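The bed is not a bench

Stoyanova's column on Sunday said we should all fold our washing on the dining table. Standing up, good light, straight back. She's been banging on about this for two years and I have been mostly polite. Not today.

I fold on the bed. My mother folded on the bed. The house in Otstead was built in 1965 and the laundry is a strip of concrete with a tap, so where exactly is this folding bench supposed to go? On top of the hot water system? Between the bins?

Her case, as far as I can make it out, is that the bed invites you to stop. You dump the basket on it, you do the tea towels, you get to the fiddly stuff and you wander off. Then it's half past ten at night and everything goes on the chair. True. All true. I've done it more times than I'd admit to my own sister.

But look at what the table does. The table has dinner on it at six. Washing that isn't finished by then gets shoved in a basket, unfolded, and the basket goes in the hallway, and the basket lives in the hallway. I grew up visiting houses like that. You stepped over the basket to get to the loo. The bed has a much better deadline. You have to sleep in it.

And size. Do a queen fitted sheet on a table for four and get back to me. Bits of it on the floor, one corner in the butter. On a bed you can lay it out flat and tuck the corners into each other like a normal person. Doonas the same. Nothing in the Momeck catalogue comes close, and I've been through it, because they sell a thing called a fold station for $1069. One thousand and sixty-nine dollars! For a shelf with a lip. It holds 8 piles, it says. My bed holds as many piles as I've got and it was already in the room.

Now the bit where I'm supposed to concede something. Fine. Backs. If you've got a bad back a low bed is murder, and I don't want letters about it. Sit down then. Kneel on a cushion. My nan sat on the edge with the basket at her feet and the radio going and did a week's worth for six people before lunch, and she wasn't reading any column telling her to stand.

Also lint. A plain dark cover shows every speck, and you end up going over it with the sticky roller afterwards, so there's ten minutes you won't get back. My answer to this is a patterned bedspread. The bigger and sillier the pattern the better. Scrolls, medallions, the whole ballroom. People are snobbish about them – I was, until I had a black jumper and a white dog in the same house – and went out and bought a plain charcoal one from Anow that looked filthy by the Tuesday. Back to the swirls after that.

It helps with finding things too, which sounds mad. Black socks on a navy cover, gone. Black socks on blue and cream scrollwork, there they are. Same for anything small and dark, the undies, the school hat, the one glove. I do the blacks last for exactly that reason and I do them on the busiest part of the pattern.
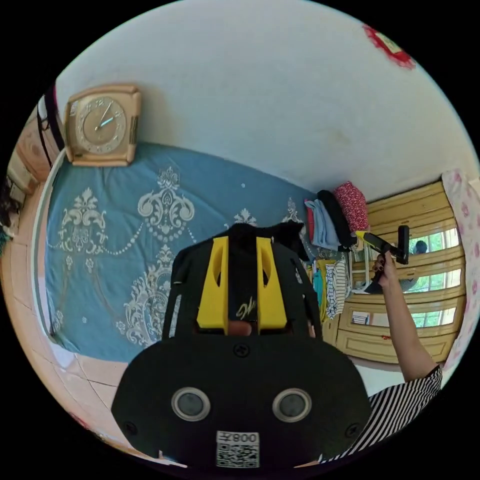
Something soft and black, up against blue with white and cream scrolls. Try losing it on that.

And keep a clock in the room. A real one, on the wall, with numbers you can read from the pillow end. Not your phone, you pick up the phone and that's the afternoon. I give myself until the big hand gets to the six and whatever's left goes in the drawer in a ball. Stoyanova would be horrified. She once gave an entire column to the correct way of rolling a singlet, I read it twice looking for the joke.

What gets me is the tone more than the advice. There's this idea that a bedroom should be kept for rest, everything serene, nothing on the bed but a throw and maybe a book you're not reading. Whose bedroom is that? Most of us have one decent flat surface in the whole place and it's the one we sleep on. We've wrapped presents on it, packed for the coast on it, sorted the tax on it in a panic. Coats go on it at parties. I had a whole wedding's worth of place cards laid out on mine one May and slept on the couch so as not to distrub them.

So no, I won't be clearing the table. There's a jigsaw on it anyway, some of the sky is still missing, and the second load's just finished.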